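Projektbericht zum Praxissemester, Gruppe „Besteck“

## Vorweg

Als wir im März mit diesem Projekt angefangen haben, dachten wir ehrlich gesagt, dass wir die meiste Zeit vor dem Bildschirm sitzen und ein Netz trainieren würden. Gekommen ist es anders: Den größten Teil des Semesters haben wir im Labor in Jutach verbracht, mit den Händen an zwei Führungsgriffen, und haben Löffel auf ein Tablett gelegt. Dieser Bericht handelt deshalb vor allem davon, wie wir Beispiele gesammelt haben, was wir uns dabei vorgenommen hatten und an welchen Stellen wir unser Vorgehen unterwegs geändert haben. Das Training selbst kommt am Ende auch noch vor, aber kürzer, als es in der Projektskizze stand.

Wir möchten uns an dieser Stelle schon einmal herzlich beim Labor bedanken, das uns die Zelle fast das ganze Semester über gelassen hat, auch an den Abenden, an denen wir erst um 18 Uhr aus der Vorlesung kamen und dann noch unbedingt eine Serie aufnehmen wollten.

## Aufgabe und Fragestellung

Die Aufgabe klingt harmlos. Auf einem Tisch liegt Besteck, dazu ein Tablett, und zwischen dem Besteck liegen Dinge, die dort nicht hingehören. Die Arme sollen das Besteck auf das Tablett legen und alles andere in Ruhe lassen. Gelernt werden soll das allein aus Vorführungen, also ohne dass jemand vorher die Lage der Gegenstände ausmisst oder Greifpunkte von Hand einträgt.

Uns hat dabei besonders interessiert, wie viel die Vielfalt der Beispiele ausmacht. Im Vorgängerprojekt Hetard waren alle Vorführungen auf derselben grauen Platte mit demselben Satz Besteck entstanden, und das Ergebnis war ein Modell, das auf genau dieser Platte recht ordentlich arbeitete und auf einer anderen Unterlage fast gar nicht mehr. Das wollten wir besser machen, und so ist unser eigenes kleines Projekt entstanden, dem wir den Namen Trillow gegeben haben (der Name bedeutet nichts, er war nur als Ordnername noch frei).

## Aufbau

Gearbeitet haben wir an der zweiarmigen Zelle, die im Labor schon stand. Beide Arme sind vorn an einer Aluminiumschiene befestigt und reichen über die ganze Tischfläche. Jeder Arm wird über einen baugleichen Führungsarm gesteuert, den man vor der Zelle sitzend in die Hand nimmt. Das ist am Anfang sehr ungewohnt, vor allem, wenn man nach einem flachen Löffelstiel greifen will und kein Gefühl in den Fingern hat, aber nach ein paar Abenden geht es erstaunlich gut von der Hand.

Die Aufnahmesoftware stammt aus dem Lauritsen-Paket, das am Lehrstuhl gepflegt wird. Sie speichert die Gelenkwinkel und die Kamerabilder mit gemeinsamem Zeitstempel und legt jede Vorführung in einem eigenen Ordner ab. Wir haben sie um eine kleine Eingabemaske ergänzt, in der man nach jeder Vorführung ankreuzt, ob sie gelungen ist, ob man nachgreifen musste und welche Unterlage, welche Wand und welches Tablett gerade verwendet wurden. Diese Maske war eine Arbeit von zwei Nachmittagen und hat uns später sehr viel Sucherei erspart.

Die Wände der Zelle lassen sich mit bedruckten Bahnen bekleiden, die Tischfläche mit verschiedenen Auflagen. Wir haben beides nach einem festen Plan gewechselt, den wir vor der ersten Aufnahme aufgeschrieben und dann, bis auf eine Ausnahme, auch eingehalten haben.

## Wie eine Serie abläuft

Eine Serie besteht bei uns aus immer derselben Kombination von Wand, Unterlage und Tablett. Innerhalb der Serie ändern sich nur die Gegenstände und ihre Lage. Wir haben neun Serien mit je 16 Vorführungen aufgenommen, zusammen also 144. Zwei von uns waren immer gleichzeitig da: eine Person an den Führungsarmen, die andere am Rechner und zum Umräumen.

Vor jeder Vorführung werden die Teile neu verteilt. Wir haben schnell gemerkt, dass man dabei unwillkürlich ordentlich wird. Die Löffel lagen nach einer halben Stunde alle hübsch parallel, die Gabel immer links. Deshalb haben wir uns angewöhnt, die Ausgangslagen auszuwürfeln, jedenfalls grob: Der Tisch ist in Felder eingeteilt, und für jedes Teil wird ein Feld und eine Richtung gezogen. Wer umräumt, soll sich daran halten, auch wenn das Ergebnis komisch aussieht oder zwei Stiele sich beinahe berühren. Gerade diese engen Lagen sind ja die lehrreichen.

Am schwierigsten fanden wir die Stelle, an der auf dem Tablett schon mehrere Teile liegen und der Greifer dicht über sie hinweg muss. Geht man zu tief, schiebt man die vorhandenen Teile zusammen, bleibt man zu hoch, fällt das nächste Teil unsauber. In der Serie mit der Palmentapete und der rotbraunen Marmorfläche haben wir diesen Abschnitt mit dem linken Arm geübt, während der rechte eingeklappt blieb und noch Gabel und Löffel in der Tischmitte lagen. Als fremde Gegenstände waren in dieser Serie eine Zange und ein kleines blaues Plastikteil dabei.
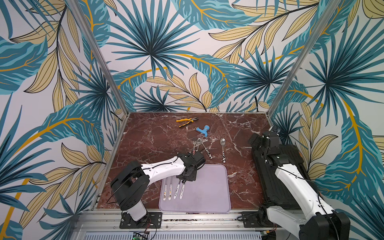
## Was wir unterwegs geändert haben

Unsere ersten 20 Vorführungen haben wir komplett verworfen; sie sind in den oben genannten Zahlen nicht enthalten. Das hat wehgetan, war aber richtig. Beim Durchsehen fiel auf, dass wir vor jedem Griff kurz stehen geblieben waren, um die Lage zu prüfen. Für einen Menschen ist das vernünftig. Das Modell aber lernt die Pause mit, und in einem frühen Versuch blieb der Arm dann tatsächlich über dem Tisch stehen und rührte sich nicht mehr. Seitdem gilt bei uns: erst schauen, dann die Aufnahme starten, und wenn man einmal in Bewegung ist, auch in Bewegung bleiben.

Die zweite Änderung betrifft die Fehlgriffe. Anfangs haben wir jede Vorführung mit einem Fehlgriff gelöscht. Später haben wir solche Aufnahmen behalten, sofern der Fehler sauber korrigiert wurde, also der Arm zurückging, neu ansetzte und das Teil ordentlich ablegte. Ein Modell, das nie gesehen hat, wie man aus einer verpatzten Lage herauskommt, steht sonst beim ersten verrutschten Löffel ratlos da.

Drittens haben wir die Fahrweise vereinheitlicht. Jede und jeder von uns hatte eine eigene Art, den Greifer zu drehen, und in den Daten sah man das deutlich. Wir haben uns an einem langen Abend darauf geeinigt, dass Besteck immer am Stiel gegriffen wird und der Greifer sich erst über dem Tablett ausrichtet. Schön war der Abend trotzdem, und die Pizza war gut.

Und schließlich die erwähnte Ausnahme vom Plan: Eine Serie sollte auf einer stark spiegelnden Folie laufen. Die Reflexe waren in den Kamerabildern so hell, dass man das Besteck selbst am Bildschirm kaum fand. Wir haben die Folie durch eine matte Auflage ersetzt und das im Protokoll vermerkt.

## Durchsicht der Daten

Jede Vorführung wurde von einer Person angesehen, die sie nicht selbst gefahren hatte. Das hat im Schnitt länger gedauert als die Aufnahme, und wir hatten dafür viel zu wenig Zeit eingeplant. Geprüft haben wir folgende Punkte:

- Laufen Bilder und Gelenkwinkel zeitlich zusammen?
- Stimmt der Eintrag in der Maske mit dem überein, was zu sehen ist?
- Wurde ein fremder Gegenstand berührt oder verschoben?
- Endet die Aufnahme erst, nachdem der Greifer das Tablett verlassen hat?

Der letzte Punkt klingt kleinlich, war aber unser häufigster Mangel. Man freut sich über das gelungene Ablegen und drückt zu früh auf Stopp.

## Training und erste Ergebnisse

Trainiert haben wir am Ende zwei Modelle mit gleichen Einstellungen und gleich vielen Beispielen, einmal mit Vorführungen aus einer kleinen Auswahl von Unterlagen und einmal mit einer breiten Mischung. Geprüft wurde auf einer Unterlage, die in keiner der beiden Mengen vorkam, mit je 10 Durchläufen. Das breit trainierte Modell räumte in sieben Durchläufen alles Besteck auf das Tablett, das andere in zwei. Für eine belastbare Aussage ist das zu wenig, das wissen wir, aber die Richtung hat uns doch gefreut.

Geblieben ist die Schwäche beim vollen Tablett. Liegen dort schon einige Teile, setzt das Modell das nächste gern obendrauf. Wir vermuten, dass dafür schlicht zu wenige Beispiele vorhanden sind, denn in jeder Vorführung kommt dieser Abschnitt nur am Ende vor.

## Ausblick

Für die nächste Gruppe würden wir deshalb empfehlen, kurze Aufnahmen zu machen, die gleich mit einem halb gefüllten Tablett beginnen. Der Aufwand ist klein, und nach unserer Schätzung würde eine zusätzliche Serie von 16 Vorführungen schon zeigen, ob die Vermutung stimmt. Gern hätten wir auch beide Arme gleichzeitig eingesetzt, etwa zum Übergeben eines Löffels von rechts nach links, doch dafür hat die Zeit nicht mehr gereicht.

Die Daten liegen mit den Protokollen im Projektordner Trillow, die Eingabemaske im Unterordner „werkzeuge“. Die verworfenen Aufnahmen haben wir ebenfalls dort gelassen, in einem eigenen Verzeichnis.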